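Flallstead Household Words

A word list of household and textile terms as spoken in and near Flallstead, with plain English glosses. It was put together by Gumaro Contreras and Musa Oyelaran from recorded conversations and from the Nwachukwu notebooks, which cover an earlier generation of speakers.

Contents

The list has 742 entries in one tab-separated file, words.tsv. Of these, 204 concern cloth, bedding and clothing. The rest cover cooking, storage, heating and yard work. Each entry has a headword, a gloss, a part of speech, a source code and an optional note.

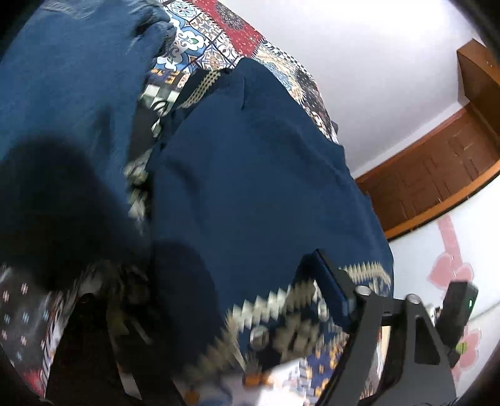

Source codes are N for the notebooks, C for conversation and B for both. Spelling follows the notebooks where they have the word. Otherwise we wrote what we heard and checked it with a second speaker.

Known problems

Words for quilts and bedcovers overlap a lot. "Felen" is glossed as a pieced cover in the notebooks, but younger speakers use it for any top cover on a bed. Both senses are kept under one headword. Plurals are missing for 100 entries. The nine entries marked with a question mark came from one speaker and should not be cited without that mark.

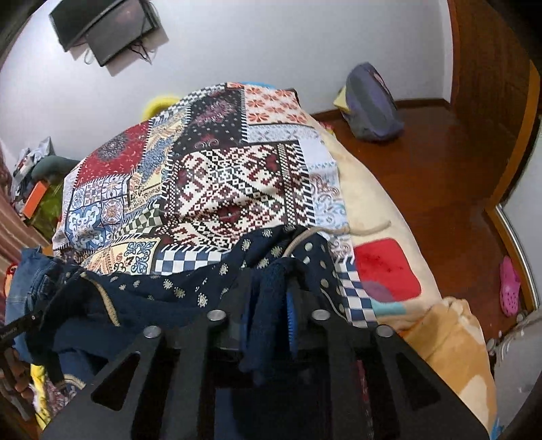

Filed under: Bedding and clothing

Usage

Files are UTF-8. Sort on the id column if you need a stable order, because headwords repeat. The script jineck.py turns the list into a printable glossary, two columns to a page. It drops the note field unless you run it with --notes.

Corrections

Send the entry id and the change you want made. Musa handles the cloth words and Gumaro the rest.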